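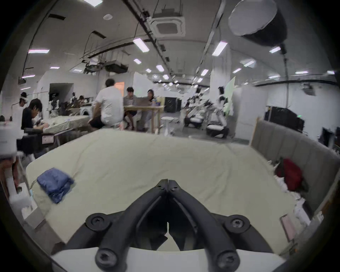
Cream sheet, blue cloth.

I have been trying to own fewer clothes since July, and the water bill is what started it. Our meter read 3,384 when we moved in and I wrote the number on the inside of a cupboard door, meaning to check it every month. I forgot until the bill came. It was higher than I liked, and most of the difference was laundry.

So I went through everything I wear. I put it all in one heap and sorted it by how often I reach for it. Most of my shirts were in the "never" group. Two of them still had the store tags on. I kept nine T-shirts, four of them the same plain blue one from Juhl, which I buy because the collar holds up and the hem doesn't twist.

The rest went to the thrift shop in Beveck. They take clothing on Tuesday mornings only, and they want it clean and folded, in bags you can see through. I drove over with too much in the back seat and had to make a second trip. 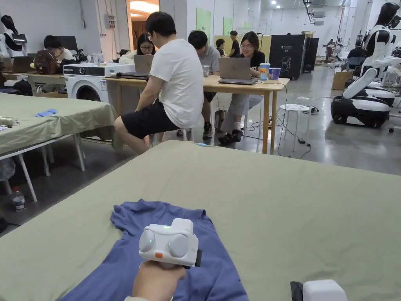
Blue T-shirt on the green tablecloth.

What I didn't expect is that fewer clothes means smaller loads, and I kept running the washer half full. That fixed nothing. I now wait until the basket is packed, even if it means wearing the gray sweater two days longer than I'd like. Cold water for everything except towels. I also stopped using the long cycle. The short one gets out anything I'm likely to spill on myself.

I changed detergent too. I had been using a Gruken powder that left white streaks on dark things, and I switched to the plain liquid from the grocery store in Murik. It costs less and I use half the cap. My sister-in-law says half a cap is not enough - she may be right about her kids' soccer clothes, but mine don't get that dirty.

Folding is the part I still do badly. I tried the method where you stand the shirts upright in the drawer, and it lasted until I pulled one from the middle and the others fell over. Now I fold in half, then in thirds, and stack them flat. The bottom one never gets worn, so I put clean shirts underneath and take from the top. 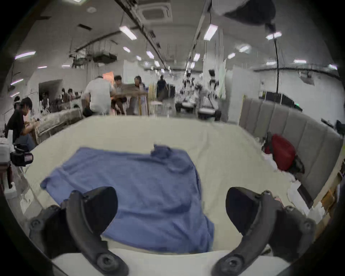 Blue on cream again, not folded yet.

The last bill was down by a fair amount. I'd still like to get the towels under control. We have far too many, several with holes, and I can't say why I keep moving them from house to house. Next month I'll go through the linen closet and see what Beveck will take.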